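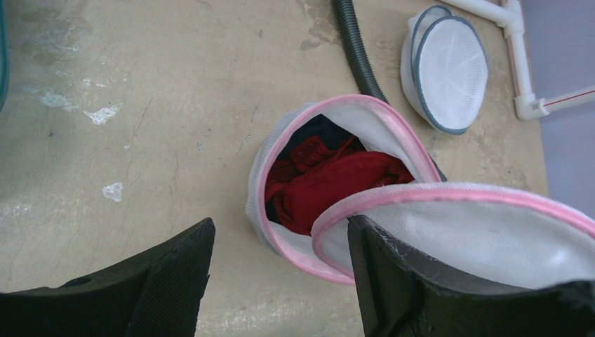
A mesh laundry bag with a pink zipper, opened with red and navy fabric inside.

Cirkthorpe laundry room asks residents to bag small items

Residents of the Cirkthorpe apartments are being asked to put socks, underwear and anything with straps or cords into zippered mesh bags before using the shared washers, starting 15th April.

Building manager Kamol Boonyarit said the request follows a run of repairs in the basement laundry room. Four of the washers were out of service at different times over the winter, and in each case a small item of clothing had worked its way past the door seal and into the drain pump.

"It was mostly baby socks, plus one long drawstring," Boonyarit said. "The repair bill came to $1,222. We would like to spend that money on something else."

The building has bought 300 mesh bags, and each apartment can pick up two at the front office at no charge. Extra bags may be bought there at cost. Residents who already own bags can keep using them, as long as the zipper closes all the way.

A notice posted by the washers asks people to wash reds and dark colors apart from whites, bagged or not, as the mesh does not stop dye from running. It also says to fill bags no more than two-thirds full so that water can move through the clothes, and to check that the zipper is shut before starting the machine. Bags should be taken out before clothes go into the dryers, which run hot enough to warp some zippers.

Rozália Gál, who lives on the second floor, said she has bagged her delicates for years and mainly wants the broken coin slot on the end dryer fixed. Boonyarit said a part for the dryer is on order.

The laundry room will keep its current hours. The building plans to look at the repair records again in June and decide then whether to replace the two oldest washers.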